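Two grippers, one dish rack
16/08/2022

I've had the two-arm setup running with the same pair of stock grippers since December, and I finally got around to trying something else on it. A Kinetti two-finger gripper came in on loan, and I already had a Jotum in the drawer from an older job. Both fit the flange without an adapter, so the comparison was mostly a matter of screws and config files.

The task was simple on purpose. Take a plate out of the rack, hold it, put it back. Then take a mug off the tree and hang it up again. I ran each gripper 10 times per object on the left arm and kept the right arm parked.

What changed between runs

I kept the controller the same for everything. It's the Horkix box, which I don't love, but I know its settings by now. Closing speed stayed at the default. The only thing I touched was the grip force limit, which I set to 10 newtons for the plates. The loop delay showed up as 145 ms in the log with the Jotum and a little less with the Kinetti. I couldn't feel the difference in teleop.

The Jotum is stronger and heavier. Its fingers are wide, and in the rack that's a problem. Going after one plate, it pushed the next one over on four of the runs. The Kinetti fingers are narrower and got between the plates every time, but the pads are slick and the plate turned a few degrees once it was lifted. I put a strip of rubber on each pad and that mostly stopped.

Mugs were closer. Both could grab a handle. Hanging one back on a peg was hard with either, and I think that's a camera problem more than a gripper one.

I start every plate run from the same pose, open fingers at the top edge of the gray plate – the one in front. 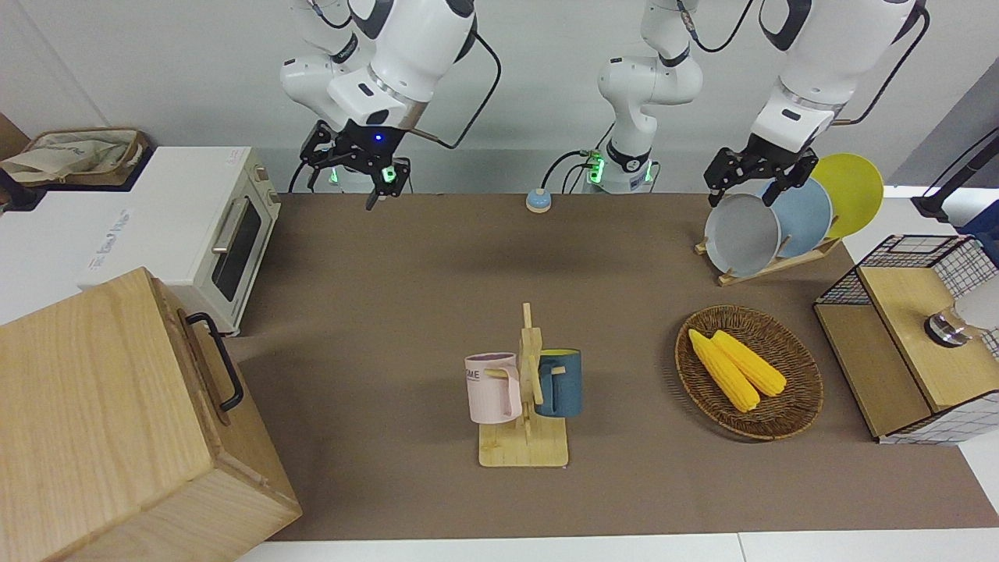 What I'm keeping

The Kinetti stays on the left arm for now, with the rubber strips. The loan runs out soon and it would cost me 300 to keep, and I think I'll pay it. The Jotum goes back in the drawer until I need to lift something heavy.

Next I want to try the Thoroddsen wrist camera for the mug pegs. The corn is for that round too, as I haven't tested anything with an uneven surface yet.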